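June 9, 2019
Equipment diary, Stilcombe laboratory

Spent the morning on the second-year equipment plan, which is due to the Purness office before the August review. Hjørdis Backlund has asked that every line carry a written purpose this time. Last year's plan listed "arm accessories" as a single sum, and the reviewers returned it twice.

The largest item remains the replacement of gripper fingers. Eilif Rønning's maintenance log shows that the fingers on the left arm have been changed more often than those on the right, and he has asked for 11 sets to cover both arms through the year. I have entered 10, with the remaining set to be charged to spares if it is needed. He was not pleased, but accepted the figure after we went through the log together.

Cables were discussed at length. Teodor Midtbø prefers to buy them cut and terminated from Lunde. Gøran Fagerlund would have us buy by the reel and do the work in the shop. The reel costs less on paper. It also takes up bench time that has already been promised to the Flelow trials, and I have therefore put the finished cables in the plan and recorded Gøran's objection beside the entry.

The service agreement on the two arms consumes nearly 70 percent of what we have been given. There is little to be done about this. I wrote to Lunde to ask whether the agreement could be split into two payments – one before the review and one after – and await a reply.

In the afternoon Frøydis Bakke and I went over the household articles. These are small purchases, and for that reason they were left out of the first plan altogether and paid for from petty cash, a practice the office has asked us to end. She proposes a separate line for kitchen appliances, toys and other handled objects, to be drawn on monthly and accounted for by receipt. The Bear hot pot would fall under it, as would the balls. I agreed, and asked that lids be ordered with a duplicate wherever the maker sells them separately.
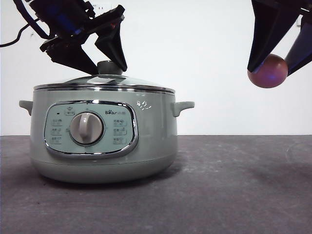 Should the handled objects be bought all at once at the start of the year? It is better to buy them in stages, as the trials decide which kinds are wanted, and money committed early to the wrong articles cannot be moved to fingers or cables later.

Frøydis will draft the rule in those terms. I am to supply the monthly ceiling, for which I need her receipts from the past seven months. Three of them are still with Gøran.

Draft saved and sent to Hjørdis for comment. Still open: the answer from Lunde, and whether freight to Stilcombe belongs under each item or on a line of its own.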